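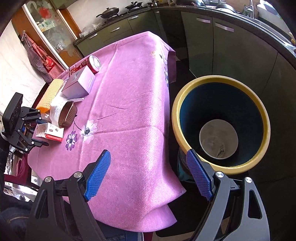 Unit 2: Covering the Table and Placing the Bin

Course handout, Household Practice, Omovley Centre for Domestic Studies
Unit tutor: Nasrin Hosseinzadeh

Purpose of the unit

This unit deals with the kitchen table as a working surface in an ordinary home. Students are expected to be able to select and lay a cloth, arrange items on it for sorting, and position a waste bin so that clearing may be done without crossing the room. The unit should be read together with the notes on floor care issued in July.

2.1 The cloth

A printed cloth with a fine, fuzzy surface, such as the pink-purple one used here, holds its folds for some time after it has been taken from the cupboard. The long straight creases are fold lines and should be distinguished from the small wrinkles in the middle of the table. Fold lines may be left if the cloth is to be used only for sorting. Wrinkles should be smoothed outwards with the flat of the hand, as a can or jar placed on a wrinkle will not stand evenly.

Where the cloth is patterned, the larger motifs should be placed where they will be seen once the table has been cleared. In the present case a large white flower lies on the top of the table and further flowers fall towards the right side, one of them on the part that hangs down.

2.2 The overhang

The overhang is the part of the cloth which falls below the edge of the table. Students should measure it on all sides before anything is set down. For the practice table at the Centre, which is 82 cm wide, a cloth of 100 cm leaves 9 cm on each side when centred.

The corners require separate attention. A corner left to itself will flare outwards in a point, with ripples on either side of it. This is acceptable at a table used for work, provided that the point does not hang in a walkway. At a table laid for guests the corner should be folded under or weighted. Clips of the Furkska pattern are available from the store on request and must be returned at the end of the session.

2.3 Items on the table

Items awaiting sorting are to be kept in a row along one side, leaving the rest of the cloth clear. Cans should be stood upright. A can lying on its side, like the red and dark one at the far end of the row, is to be righted before work begins, and its label read.

2.4 The bin

An open round bin is preferred for this exercise. It should stand on the floor directly beside the table, close enough to be reached without a step. A deep bin with a dark interior must be checked from above, in good light, as small scraps at the bottom are easily missed. The rim is to be wiped each time the bin is emptied. On glossy, gold-coloured rims a soft cloth should be used.

Practical task

Working in pairs, lay the cloth, record the overhang on each side and place the bin. Enter the results on sheet 41 and hand it to Lertchai Klinhom in the Phuthong Room before 4 p.m. Students following the Oden timetable may hand in their sheets the next morning.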